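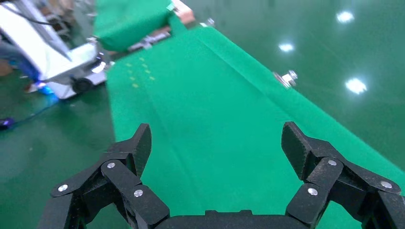

The green cloth on the long table in the Plonska Room.

Green cloth for long table in the Plonska Room

October 7, 2026

The long table in the Plonska Room at Aver library has a new green cloth, and the groups that use it have been asked to leave it in place between bookings.

The cloth was fitted after several complaints about the old surface, which had become rough and was catching on knitting, tissue paper and the backs of old photographs. It covers the length of the table and hangs over the side.

The library paid £341 for the fabric, which came from Cullotex, with delivery included. The money was set aside in February as part of the yearly budget for furniture and repairs, but the order was held over until the summer when the room was being painted.

Cauã Lins, who runs the library's bookings and events, said the table was the most used piece of furniture in the building after the computer desks.

"We have the map group on it, the quilters, the jigsaw swap and the homework club," he said. "Some of them want to lay big things out flat and not have them slide about. A bare top was never much good for that. We used to put old curtains down."

The first choice had been a plain grey cloth. Regular users were shown samples at the front desk over the summer and most preferred green. Mr Lins said the darker of the two greens on offer made the room feel gloomy, so the brighter one was ordered.

"People said it looked like a snooker table," he said. "I don't mind that. You can find a white button on it."

The room is named after the Plonska family, who had a drapery on the same street until the shop closed. The table came from the shop's upstairs workroom and was given to the library with two glass-fronted cabinets. The cabinets are now in the children's section, where they hold models and school projects.

Getting the table into its present position was a bigger job than covering it. Its legs were taken off for the move from the ground floor, and one had to be repaired by Damasceno Joinery before it could go back on. The firm also planed down a raised edge along one end. That work was paid for separately, out of last year's budget.

The cloth has not been glued or stapled. It is held underneath with tapes so that it can be taken off for cleaning, and the library has bought enough fabric to replace part of it later. In all, 11 metres were ordered. The spare piece is being kept in the stock cupboard.

There is a faint line along the length of the cloth, and some small pale yellow marks on its left side. Mr Lins said anyone worried about marks should tell the desk and leave them alone.

"Please don't scrub it," he said. "A wet sponge is the worst thing. We have a soft brush and we would much rather do it ourselves."

New rules for the table have been put up beside the light switch. Drinks must have lids. Wet paint, glue and modelling clay are to be used on the folding tables instead, and these can be borrowed from the store next door without booking. Scissors are allowed but rotary cutters are not, even with a mat underneath.

The ban on rotary cutters has not pleased everybody. The quilting group, which meets in the room every fortnight, had asked for an exception for members who bring their own full-sized mats. It was told that the folding tables would have to do for cutting and the long table could be kept for laying out and pinning.

Mr Lins said the rule would be looked at again after the winter.

"I understand why they asked. They look after the room better than anyone," he said. "But one slip and there's a slit in the middle of it, and then we are using the spare piece in the first month."

The map group has already used the table for its autumn meeting, when sheets of the old parish survey were laid end to end. The sheets are normally kept rolled and members said they stayed put better on cloth. Padded weights for holding down the corners can now be borrowed from the desk. They were made from offcuts by the quilters and filled with dried peas.

The homework club will keep its usual hours but will move to the folding tables on days when ink is being used.

Bookings for the Plonska Room are open to any local group. The charge is £9 an hour, or £50 for a full day, and includes the use of the long table, the folding tables and the kettle. School groups are not charged. Anyone wishing to see the room before booking can ask at the desk when the library is open.

The next public event there is the jigsaw swap. Visitors are asked to bring puzzles with the lid taped down and a note inside saying whether any pieces are missing. Larger puzzles may be left made up on the long table until closing time, but the library cannot store them overnight.

Filed under: Local News > Libraries and Halls

Comments (5)

hazelnut_row
Much better than the curtains. I lost a whole afternoon picking brown fluff off a cot quilt after using those.

Stitcher on the hill
I'm in the quilting group and I'd just like to say that a proper mat is thick enough for a rotary cutter and we have been using them for years with no slits in anything. The folding tables are too low and they wobble. If the rule is being looked at after the winter could somebody also look at the legs on those?

PDW
£341 for a tablecloth. The one toilet upstairs still has no hook on the door.

mapsandflaps
Replying to PDW: it's a big table, have you seen it? Agree about the hook though.

Old Draper's Lad
I remember that table when it was in the shop workroom. It had brass tacks along one edge for measuring, a yard apart, and my aunt used to send me up with the tea. Are the tacks still there under the cloth or did they come out when the joiners had it?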